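Second Life for Office Towers: Teardown and Sorting
Student project report, Treltthorpe workshop module
Deepika Kandasamy and Ruairí Brophy

1. What we set out to do

Old office desktops get written off as one lump. The question for our project was how much of a tower can be pulled, sorted and put back on a shelf without spending a whole afternoon per machine. We wanted a repeatable order of work, a parts list that matches what is really inside, and a time per tower that we could defend.

Stistlow gave us 22 towers from an office clear-out. No hard drives in any of them, those were taken out before we got them. Some dust, one with a cracked front panel. Ms. Szabó signed off the bench time in May.

2. Background (short)

We read the Pulter guide first. Good on sorting, weak on order of work. It says to start with the power supply. We tried that on the first three towers and gave up on it — the cables are all still attached at that point and you end up fishing for connectors blind with the supply half out.

3. Method

Order we settled on:

Side panel off, tower flat on its side, open side up.
Take a reference photo before touching anything. Check cable routing against it later.
Memory out. Anti-static bag, label, log the size.
Data cables off, both ends.
Front drive bay, blue latch, slide out.
Power connectors off the board, then off everything else.
Expansion slots, if there's a card.
Board screws into the tray, board out last.
Power supply.

Ruairí did most of the unplugging, Deepika kept the log and the timer. We swapped halfway so the times were not just one person getting faster. They were anyway, see section 5.

One rule we added late: read the power supply label before it goes in the bin of supplies. Supplies that look the same from outside are not always the same rating, and we mixed up two and had to sort the whole bin agian.

4. Sockets

This took more time than planned. The processor is the part people want back, so it comes out early in a lot of shops and then the board sits there with the socket open. Open sockets collect dust and the contacts bend if anything gets dropped on them. We started putting a cap over each one as soon as the board was out. Ran out of caps, used card and tape for the rest. Works OK for storage, would not ship a board like that.

Also, check the retention lever. A lever left half up catches on sleeves and on cables.

5. Results

Total 169 parts logged, not counting screws. First tower took 40 minutes. By the end we were at 19 minutes, same steps, same two people. Most of the gain was in the cables. Once you know where the power bundle runs between the drive cage and the supply you stop tugging at it.

Slowest step all the way through: power connectors on the board. The big one is stiff and there is not much room for fingers.

One of the towers on the bench, side panel off: 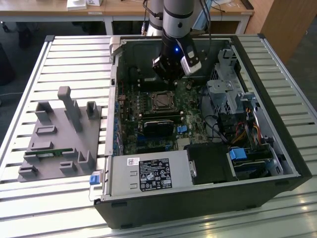
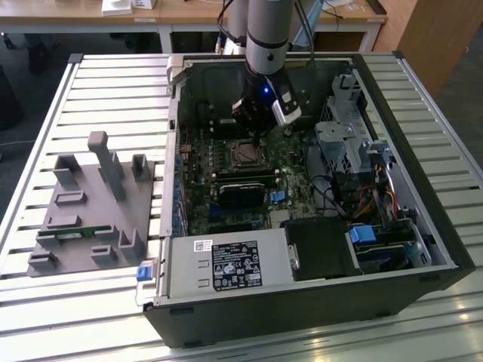 Tool-free latches saved us a lot. On the towers with a latched drive bay we never picked up a screwdriver for that step. The older ones had four screws per bay, two of them on the far side, so the second panel had to come off too. If we were choosing machines for a reuse program this would be near the top of the list.

6. Problems

Labels fell off the anti-static bags. Switched to writing on the bag.
Log sheet had no column for damage so early notes are in the margin and hard to read.
We did not weigh anything. Should have, Ms. Szabó asked for it and we forgot until most of the steel was already gone.
Times for towers two and three include a break, so they're left out of the average.

7. Next steps

Test the memory properly, right now it is only sorted by size. Get real socket caps. Redo the log sheet with damage and weight columns. Deepika has a draft of the new sheet, Ruairí is writing up the supply ratings seperately and that goes in the appendix when it's finished.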